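How to clear out and re-oil a wooden desk top (one weekend, not much money)

Posted 7 April 2021

Quick one this, written up because three people asked after the last post. Desk tops, table tops, worktops, same method for all of them. If yours is veneer, stop and read the veneer bit near the end first. Don't say I didn't warn you.

What you need

Sandpaper, 120, 180 and 240 grit
A cork block, or an offcut of something flat
Hardwax oil or Danish oil, small tin
Lint-free cloths, old T-shirts fine
White spirit
Mild washing up liquid
Masking tape
Dust mask. Please wear it.
Gloves

Oil I use is the Nokberg satin, small tin, does two coats on a normal desk with some left. Others are fine. Get a clear one unless you definately want it darker. Tinted oils go blotchy on pale wood and you can't undo it without sanding right back.

Before you start

Clear everything off. Everything, monitor stand, lamp, the lot. Sort as you go, one box for keep, one for bin, one for other rooms. If you leave the sorting till after you'll be tempted to dump it all back on fresh oil. Did that with my first one, left a ring where the pen pot was.

Check the weather. Needs to be dry and mild, windows open. I did mine in September and the coats went off overnight. A winter one in the back room at Prendstead stayed tacky for days. Cold is the problem, not so much the damp.

Work out what's on there already. Drip of water on the surface. Sits there in a bead = varnish or lacquer, or an oil finish that's still good. Soaks in and goes dark = bare or worn out oil. If it's a thick shiny film and you can lift a flake with your fingernail, varnish. That all has to come off before oil goes anywhere near it.

Step 1. Wash

Warm water, tiny squirt of washing up liquid, cloth wrung out nearly dry. Wipe along the grain. Rinse cloth, wipe again, dry with a towel. Don't flood it. Water gets into joints and under edges.

Greasy patches where your wrists go: white spirit on a rag, rub, wipe, leave to dry off. There will be more of this than you think. Front edge is always the worst.

Leave a couple of hours before sanding.

Step 2. Sand

120 first if it's rough or has rings. If it's only dull go straight to 180.

Always with the grain. Long strokes, full length, overlap each one by half. Don't scrub at one mark or you get a dip, and the oil shows it up. If a ring won't shift, widen the area and go lightly.

Corners and rounded edges by hand, no block, paper folded in three. Two or three passes. Easy to go flat on a curve and then it looks odd forever.

Vacuum with the brush attachment between grits. Then wipe with a cloth barely damp with white spirit. Look across the top with the light low and you'll see scratches you've missed.

Then 180, then 240. Stop at 240. Going finer closes the surface up and the oil sits on top.

Step 3. Cable holes and fittings

Pop the plastic liner out if there is one, push up from underneath. Usually years of fluff in there. Sand the rim of the hole gently by hand with a bit of 180 rolled round your finger. It's end grain on two sides so it'll drink oil, give it a bit extra.

If you can't get the liner out, masking tape round it and press down the edge with a thumbnail.

Same for any clamp marks. Monitor arms leave a dent. Damp cloth over the dent, warm iron, few seconds at a time. Brings it up quite a lot on solid wood. Don't do this on veneer.

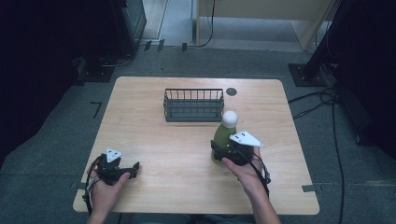
How long before I can put things back on the desk?
Light things after 24 hours, heavy things after a week. Keep mugs off it for the full week even with a coaster.

Step 4. First coat

Stir the tin, don't shake. Bubbles.

Pour a small puddle, size of a fifty pence, and spread it out with a cloth. Thin. Thinner than that. Work in strips from the back to the front so you're not leaning over wet oil. Keep a wet edge, don't stop halfway for a phone call.

Leave 10 to 15 minutes. Then wipe all the excess off with a clean cloth. All of it. This is where people go wrong. Anything left on the surface dries sticky and you'll be picking cat hair out of it for a month.

Look at it low against the light again. Shiny patches = excess, wipe. Dull patches = thirsty, dab a bit more on, leave, wipe.

Step 5. Wait

Overnight. Door shut, window open a crack. Keep the cat out.

Step 6. Rub down and second coat

Surface will feel slightly furry, that's the grain lifting. Used 240 paper, very light, just the weight of your hand. Wipe off the dust.

Second coat same as the first but it'll take less. Wipe off after 10 minutes.

Most desks are done at two. If it gets a lot of use do a third along the front 30cm or so, feather it out so there's no line.

Step 7. Underside

Everyone skips it. Solid tops can cup if only one side is sealed. One thin coat underneath, no sanding, quick wipe over. Takes ten minutes if you can tip the desk up. Get someone to hold the other end.

IMPORTANT, rags

Oily rags can catch fire by themselves. Not an old wives tale. Lay them flat outside to dry, one layer, or put in a bucket of water with a lid. Then bin. Never scrunched up in a kitchen bin. Never in a plastic bag in the garage.

Putting it all back

Felt pads under anything hard or metal, trays, stands, lamp base, whatever. Wire things are bad for this, the bottom rims scratch. Byun do a sheet of cut-to-size felt that sticks better than the little round ones, those always slide off and leave glue behind.

Don't drag. Lift.

Rubber feet can react with oil and leave grey marks. Put a bit of card under them for the first couple of weeks.

Try and put back half what you took off. I managed about a third and then it crept up again.

Veneer

Look at the edge of the top. If the grain runs over and down the side in a line that matches, likely solid. If there's a thin strip stuck on the edge, veneer. Cable hole is a good place to check as well, you can often see the layers inside.

Veneer can be well under a millimetre. So: no 120. No machine sander. Start at 240, light, a few strokes, wipe, look. If you see a different colour coming through, stop straight away, you're through it.

If it's foil or melamine printed to look like wood, none of this works. Oil won't soak in. Clean it and leave it alone.

What it cost

Priced up a new top the same size from the yard at Briddale while I was at it, came to 235 with delivery. Quoted 161 to have mine sanded and oiled by someone else, collection not included. Doing it myself was the price of a tin and some paper, and I had most of the paper already.

Problems

Still sticky after two days. Too much oil left on. Cloth with a bit of white spirit, rub hard, wipe dry, leave another day. If that doesn't shift it, light sand and one more thin coat.

White rings from mugs. On oil these usually come out. Bit of fresh oil on a cloth, rub it in, leave an hour, wipe. If it's still there, 240 on that spot and re-oil.

Black rings or spots. Metal plus water plus tannin, mostly oak. Oxalic acid gets it out, read the packet, gloves and goggles. Rinse well after. Do the whole top or you'll have a pale patch.

Swirly marks showing. From an orbital sander, moved too fast or the disc was worn out. Only cure is back to 180 by hand. Sorry.

Smells for ages. It does. Week or so. Open window.

Blotchy on pine. Pine does this. Second coat evens it up a bit, never completley.

Looking after it

Dust with a dry cloth. Damp one for spills, then dry. No spray polish, the silicone stops the next coat of oil from taking.

One thin coat a year on the front edge, every two or three on the rest. Do the water drop test if unsure.

Worktops next, if I get round to it. Food safe oils are a different list.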